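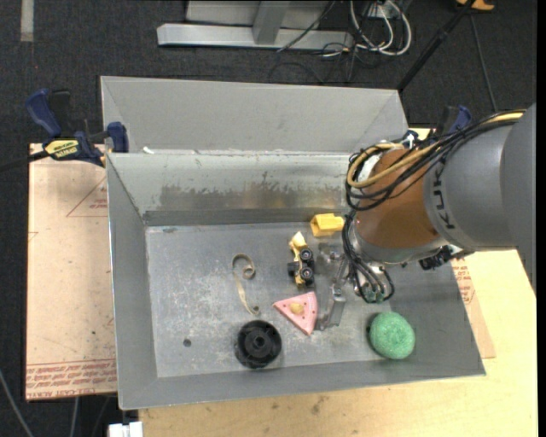 Sorting & Picking > Bin-picking cells

Neka Bin-Picking Cell

Hello, and thanks for clicking through! I look after the picking kit here at Grellow, and before that I spent a good few years on the returns line at Jenkins, so when I tell you what it's like to pull odd bits out of a metal bin all day I'm not guessing. My left shoulder still clicks.

The Neka is the cell we get asked about most. It's an arm, a gripper, a bin and the software that ties them together, and it's meant for mixed small goods: toys, pet bits, craft pieces, spare parts, whatever turns up with no box and no order to it. Think a toy vehicle lying on its side, a round black wheel or spool, a yellow block, a green spongy ball and a bit of strap, all in together. If your stock is all one shape you don't need this, and I'll happily point you at something cheaper.

What it does

You tip the goods in, the arm picks them out one at a time, and each one gets put down where you've told it to. The arm on this build is a KUKA, and the air lines and cables run along the outside where you can get at them (our fitters asked for that, and I've stopped arguing with them about how it looks).

The bin is plain grey sheet metal with sloping sides. It scuffs. After a few weeks the floor of it will be covered in pale scratches and it doesn't matter a bit, so please don't ring me about the scratches! Do ring me if a corner starts to lift.

We hold the bin to the table with ordinary bar clamps. You can bolt it down if you like, but I'd leave the clamps on for the first month while you work out where everybody wants to stand.

What changes for your people

I could talk about this part all day. When the first Neka went in at our Atness site, the sorting team had been doing the whole job by hand, stooping over a bin, grabbing, turning, placing. The stooping has mostly gone now. What they do instead is keep the bin fed, check what comes out, and deal with the awkward stuff the arm leaves behind. Soft straps and anything long and floppy still get left till last quite often, and flat things lying tight to the metal can take it a couple of goes.

So it's a different job, and I'd be fibbing if I said everyone loved it straight off. A couple of the old hands found it dull to begin with. They were used to their own pace and now there was this thing next to them with a pace of its own. What helped was letting them choose the order of work, and letting them pause the cell whenever they wanted without having to fill anything in. If you only take one bit of advice from this page, give the pause button to the people on the floor.

Nobody at Atness lost their place over it. Two moved to packing and liked it better there. The Saturday shift, which was always a pain to fill, now runs with a smaller crew, and the same faces aren't being asked to give up every weekend.

It's also quieter than I expected, apart from hard plastic landing on sheet metal, which makes a right clatter. A thin mat under the bin takes the edge off.

Getting started

Allow 13 working days from delivery to your first proper shift. Most of that is training and fiddling with the drop points; the cell itself goes up quickly. We come out and stay with you for the first few shifts, and your team should be the ones loading it from day one, even if it's slow.

Bring us a crate of your real stock beforehand, please, and I mean real stock, the grubby returned stuff with bits hanging off it. We want 200 pieces at least. A tidy box of samples tells us nothing and then we're all cross with each other later.

The basics

Order name: Neka Bin-Picking Cell
Goods: mixed small items, loose
Bin: grey sheet metal, sloping sides, clamped or bolted
Planned service: every 1000 running hours
Gripper check: weekly, by your own staff (we show them how)
Spare bin: sold separately
Hire: from 3000 a month, support included
Buying outright: ask me, it depends on the table and the guarding

Things people ask me

Can it share a table with a person? Not with this version. You need guarding, and we'll measure up for it when we visit.

Does somebody need to know programming? No. The screen is mostly big buttons and pictures of your own goods. Whoever sets up your label printer will be fine.

What if we hate it? Hire it first. December is our busiest month for short hires, so get in early if you want one over Christmas.

Demo cells can be seen running at Atness by appointment. Wear sensible shoes, and bring the people who'll be working beside it if you can spare them.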